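Equipment Notes: Planning the Second Arm Cell

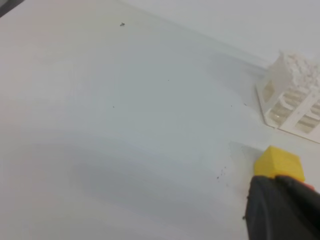

The equipment request for the coming year has one large line on it, a second tabletop arm, and several small lines that were missing from the first request. Most of what follows concerns the small lines.

The first cell was budgeted as arm, gripper, controller and table. Fingertip pads were treated as part of the gripper and no spares were ordered. The current plan carries pads as a consumable, bought in packs and charged to the running budget. Siu-ming Hsu has set the replacement interval at 300 hours of gripping, or sooner if a pad shows a visible cut or has shifted on its mount. Pad color is to be kept the same across both cells so that recorded camera views stay comparable.

Two quotes are in hand. Plernik offers the arm and controller as one unit with a lead time of 7 weeks. Jang quotes the arm alone, at a lower price, and leaves the controller to us. The Jang price looks better until the controller, the cable set and the mounting plate are added, at which point the gap is small enough that lead time and support should decide it. Manora was asked for a third quote in September and has not replied. If nothing arrives before the request closes, we go ahead with two.

Wrist cameras are a separate line. One camera per arm plus one shared spare is the proposal. The camera cable runs through the wrist and takes the most bending of any part in the cell, so the spare cable count is set higher than the spare camera count.

Table surface: stay with matte white. A gloss top was considered for ease of cleaning and dropped on account of glare in the wrist camera. Matte white does show every crumb and speck, and small debris can be picked up by the vision software as an object. Wiping the table before each session goes on the startup sheet, and cloths go on the consumables list.

Lighting is the item most likely to be cut and should not be. A single ceiling fixture lets the arm put a shadow across its own work area. The request includes two diffuse side panels per cell, on one shared dimmer.

Test objects need a budget line too. Racks, packing material, small parts and similar items wear out or go missing, and replacing them from petty cash has made the spending hard to track. We propose a fixed 500 per year for both cells together, with any balance returned.

Floor space at Vakdale allows the second table only if the aisle stays at 80 cm or more — measured with the arm at full reach, not parked. Facilities will need a drawing before the order is placed.

Comments on the draft request go to Siu-ming Hsu. Please give the line number with each comment.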